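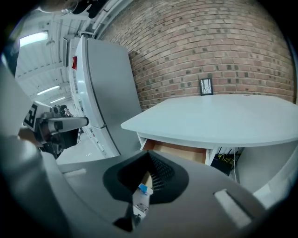 How many examples do you need before a hand-held gripper kit is worth the money?

It depends on the task, but for a simple one like putting a small object into a drawer, we saw the arm start to learn something useful from 100 clean examples, and a kit like the Fleltik gets you there in a couple of afternoons once your people have settled in.

I have been meaning to write up the Fleltik hand-held kit ever since September, when a fair number of you wrote in after my piece on teaching by joystick. So, with apologies for the wait, let me tell you how we got on with it, and please put the kettle on first, because I do tend to wander.

The idea is simple enough. You hold the gripper, you do the chore the way you would want the robot to do it, and the kit saves what the cameras saw and how the fingers moved. Do that over and over, and you have something for a learning system to chew on. We used the two-gripper set with the head cameras and the backpack frame, and our chore was mostly drawers and small objects (open, place, close, and then the same thing again with your feet in a slightly different spot).

Let me start with what I love, and that is the grip itself. My old Clundoseck gave me a sore thumb by lunchtime. The Fleltik has straps around the handle, so your forearm does a good share of the work and your fingers can relax a bit. The soft black pads are wonderful too! They give just enough that you stop squeezing so hard, and the examples come out looking calmer for it. Emília Sokol did 16 drawer runs in a row on her first try and asked for more, which I can't say ever happened with the Clundoseck.

Setup took us longer than the booklet promises. The square markers have to sit flat on their plates, and the cameras need to agree with each other before you record anything you plan to keep. Our first session lost 19 runs to a marker plate I hadn't tightened all the way. My fault, I know, but a little click or a line on the plate to show that it was home would have saved me a very grumpy evening.

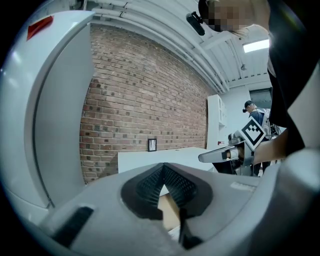
Two grippers out together, the raised one with its square marker on top.

Working with more than one person in the room deserves a few words. The software keeps each person's recordings apart very nicely, and you can name your sessions as you go, so when you go back to throw out the bad ones you aren't guessing whose they were. What it can't do is teach manners. Two people reaching for the same end of a table will bump elbows, and a bumped example is usually one for the trash. We got into the habit of calling out "mine" before starting a run — silly, but it worked — and Shuzhen Tian now does it at home in the kitchen.

The head camera is the part people fuss over most. It's light, I'll give it that, and after ten minutes I forgot I had it on. You do have to learn to look at what your hands are doing, though. I have a bad habit of glancing off toward the next thing before I've finished with this one, and the playback showed it again and again. If you're training new people, have them watch seven of their own runs before they record anything for real. It's a humbling little exercise, and it fixed more problems for us than any page in the booklet.

Low work is harder than table work, by the way. When you reach under a tabletop the light drops off, your own arm gets in the way, and you end up bending your neck in ways you'll feel the next morning. The tracking held up better than I expected down there, but I'd still plan shorter turns and more breaks.
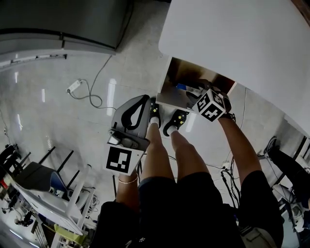 Samer Tannous wrote back after reading my draft that I was being too kind about the low runs. On his set, any drawer below the table edge needed a second look before the recordings could be trusted, and he would rather have a handful of careful ones than a big pile with the marker half hidden. He also wanted me to mention that the Marinho kit handles shade better, though it's heavier on the wrist.

I can't argue with the first part. I went through our own low runs again that night and pulled out several I had waved past. As for the Marinho, I've only held one for a few minutes at Warwood, so I'll leave that comparison to him.

A few smaller grumbles. The carrying case is too snug for the straps, the booklet has the charging page right at the back, and the sorting screen makes you confirm every single run you delete. But would I buy the set again? I would, and I've already asked for spare pads.

Posted 2023-10-05. If you've used the Fleltik for pouring or folding, do write and tell me how it went, as I'd like to try both before the winter.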